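Fridge doors, week three

Nov 12, 2023

I finally have enough demonstrations to train on, so I'm writing down how the last stretch went before I forget.

The task is opening a refrigerator in a simulated kitchen. I drive the robot by remote control, one controller per arm, and watch through its head camera. Every run gets saved with the joint positions and the gripper commands. I recorded 1,381 attempts and kept 1,295 of them. The rest were me dropping the connection, bumping the wall, or forgetting which hand I was using.

My first batch, back in August, was not very good. I moved too fast and corrected too much, and the policy learned my corrections along with everything else. It would reach for the door, back off, and reach again until time ran out. I threw out all 461 of those runs and started over with slower movements.

The other change was where I look. I used to watch the gripper the whole time. Now I tilt the head early, get the door and both hands in view, and leave the head alone until the fingers are at the door. It feels awkward to drive with the room leaning over like that, but you get used to it after an hour or so.
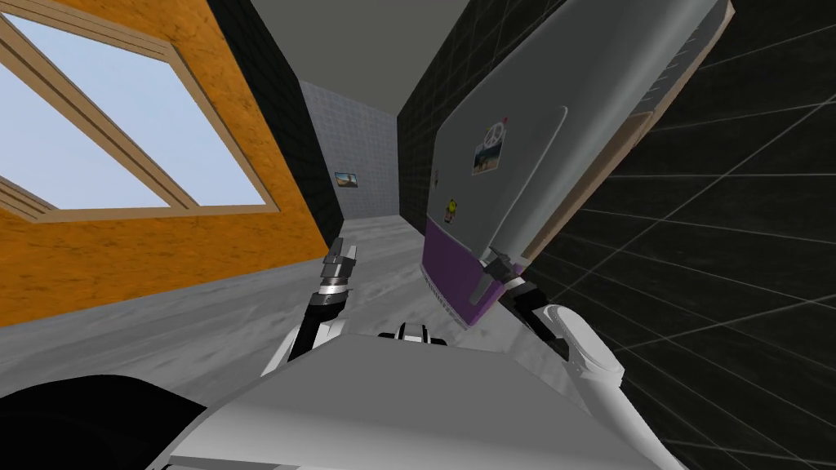 Right gripper at the lower edge of the fridge door, left one kept closed.

The left arm doesn't do much in this task. I tried parking it down by the side, but I kept drifting it when I put the controller on my knee. Holding it forward with the fingers closed gave me cleaner data.

Ryszard Urbańczyk asked me in the comments last time if I was scripting any of the motion. No. The approach, the grip and the pull are all done by hand. I did write a small tool called Onus that trims the dead time off the start of each run, and it saves me a lot of clicking. It still trips over runs where I start moving before the recording light comes on, so I check those myself.

Room layouts get shuffled between runs, with different walls and floors and the fridge in a new spot. Dark walls slow me down a bit because the black wrist gets hard to pick out. Those runs stayed in.

Training starts tonight on the full set. I also want to train on just the last 565 runs, which I think are my steadiest, and compare the two. Results in the next post if the machine holds up.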